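4.2 Hanging mugs, and why the planner dislikes handles

The second task family asks the arm to take a mug and put it on a mug tree by its handle. We chose it because it looks easy. A handle is a loop, a peg is a stick, and the goal can be written in one line of the task file: the peg passes through the loop and the mug stays there once the hand lets go. All the difficulty sits between the first clause and the second.

Our stack, Drirkelus, splits the work into three processes. The perception node fits a coarse shape to the mug and a separate, finer one to the handle. The planner, a fork of Marquez with most of the clever parts switched off, proposes a grasp and a path to a point just short of the peg. The last stretch belongs to the controller, which no longer trusts either of them and works from the joint torques and a handle estimate refreshed 20 times a second. Each process keeps its own log. The logs agree on the start time and on very little else.

The handle estimate deserves a paragraph of complaint. Glazed ceramic throws back highlights, and to a depth sensor a highlight is either a hole or a spike, depending on its mood. In the July build we fitted one shape to the whole mug and allowed the handle to be whatever was left over. What was left over included reflections, parts of the robot and, on one memorable run, the peg, which the planner then tried to hang on itself. Fitting the handle separately cured most of this at the cost of a second model and a longer start-up. We also give the opening its own confidence value. If the table top can be seen through the loop, the value goes up; if the view through it is blocked, the planner is told to look again from another side before committing to anything.

Figure 6 shows the set-up from outside the arm and from close to the gripper.

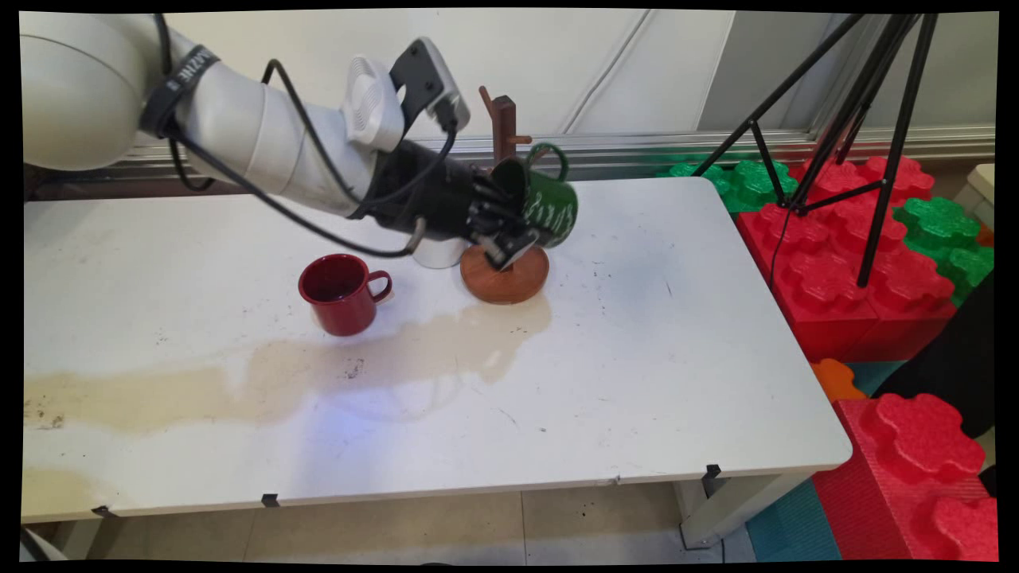
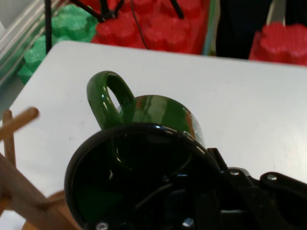 Figure 6. The mug task. First view: the multi-fingered hand holds the green mug at a tilt, its handle close to a peg of the stand; the red mug is upright on the table. Second view: a green mug on its side on the table top, handle upwards, seen past the black gripper housing.

Two starting poses are worth separating. A mug on its base offers the hand a choice of sides, and the planner will take any of them, including ones that leave the fingers between the handle and the peg. A mug on its side offers less choice and, to our mild irritation, better plans. With the loop pointing up, the opening is usually in plain sight and the search ends early. With the loop against the table, it ends when the time limit does. We considered adding a regrasp step for that second case and have left it for future work, where it has plenty of company.

The approach to the peg is planned backwards. We sample poses of the hung mug, discard those in which the hand would overlap the post, and pull each survivor off the peg along the peg's own axis. The resulting path is reversed and handed to the controller. Planning it forwards is possible — we did so for longer than we care to admit — but the search spends most of its effort near the rim of the loop, trying to squeeze the peg through solid ceramic from every direction in turn.

During insertion the controller watches for two kinds of contact. A steady push along the peg axis means that the tip has met the handle, and the hand backs off and tries a small spiral. A sideways push means that the mug body has met the post or another peg, and a spiral will only make matters worse, so the hand retreats to the last planned point and asks for a new path. Telling the two apart was a matter of thresholds, and we would like to report that we derived them. We tuned them by hand, wrote them into the configuration file, and marked them with a comment asking readers not to touch them.

All paths were checked against a fixed collision model holding the table, the stand and the arm itself. Cables are absent from it. Huminow, our simulator, can model them, but doing so slowed each planning call past the point where anyone was willing to wait, and so cable clearance is handled by joint limits set on the cautious side. The price is a band of perfectly good poses near the stand that the arm now refuses to visit.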